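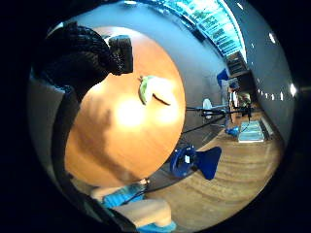
What limits a policy trained on hand-held gripper demonstrations? At Huvus, the limit was the variety of rooms and surfaces in the training set, well ahead of the raw number of demonstrations.

That was the main result presented during our visit to the Huvus lab on 1/12/20. The group studies tabletop pick-and-place with small, soft objects. Demonstrations are recorded with a hand-held gripper and a wide-angle camera fixed to it, then used to train a policy that runs on a fixed arm in a separate room.

The comparison was simple. Two training sets of 200 demonstrations each were collected. The first came from a single table. The second was divided among 20 tables, with differences in height, finish and lighting. Each policy was then tested on a table absent from both sets. The single-table policy completed 30 percent of its trials. The mixed policy completed 70 percent.

Most failures of the first policy were early closures, with the fingers shutting short of the object. The group attributes these to glare and shadow on polished surfaces. We asked whether masking bright regions would give the same gain. It had been tried on the Cikine data and helped only slightly.

Camera calibration is repeated at the start of each session. The fisheye image is passed to the network without rectification, as cropping to a flat view removed too much of the area beside the fingers.

Open points from the discussion:
Trials were run with one arm model only.
Object placement was done by hand from a printed grid.
Deformable items were scored as complete if lifted, regardless of final pose.

A repeat on the Zandum arm is planned for March.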